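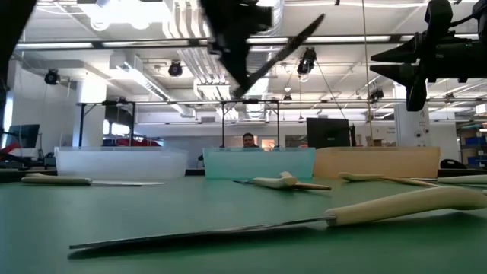

4. Sorting task: knives into bins

Read Section 3 (stop button and reset) first. If you skipped it, go back. Muthoni Obura wrote that part and she will ask you about it.

This task is on the club list because it looks good at open day. Whether it teaches much is another matter. The Lolteck handbook calls it a "beginner exercise", and our beginners have mostly disagreed. Allow a full evening the first time.

4.1 Laying out

1. Put the green mat down flat and push the creases out toward the ends. The arm won't notice a ridge until the fingers hit it.
2. Stand the three bins side by side along the back edge, clear on the left, teal in the middle, peach on the right, seen from the front of the table. The program knows them by position. Swap two and it will carry on quite happily, putting everything in the wrong place.
3. Lay the knives flat on the mat with space between the handles. Mix the directions. A neat row gives you a lovely success rate and tells you nothing.
4. Put on cut-resistant gloves before you touch a blade, including the short ones.

CAUTION: Knives are handled by signed-off members only. Ask Svenja Mayrhofer if you don't know whether you are signed off. If you have to ask, you probably aren't.

4.2 Running

5. Load the Sarnel profile and set the speed to 8. The slider goes higher. Leave it.
6. Call "arm live" and wait for an answer from whoever is at the monitor.
7. Start the run. Keep hands and faces out of the arm's reach until it has parked.
8. If a knife slips or swings in the fingers, press stop. Don't reach in to straighten it, and don't wait to see if it sorts itself out.
9. Write down every grasp, dropped ones too. The software counts a grasp as successful when the fingers close on something, and we have seen it award itself full marks for picking up the mat.

Note: The supplier's leaflet says the grip pads last 800 cycles. Ours were slipping on smooth handles by 400. Check them before you blame your code.

4.3 Judging your result

A run for the logbook is 17 grasps, with the knives laid out again by a different member each time the mat is cleared. Ifeoma Chukwu's team did it this way in March and scored well below their own practice numbers. Theirs is still the only result I'd put any weight on.

Please don't report a percentage from one good evening. The Sukidthorpe entry form asks for one anyway, so give the logbook figure and attach the sheet.

4.4 Packing up

10. Park the arm and switch it off at the wall.
11. Empty the bins by hand, gloves on, one knife at a time. No tipping.
12. Check the knives against the list inside the cupboard door and lock it. The key goes back to Kelly Ellwood.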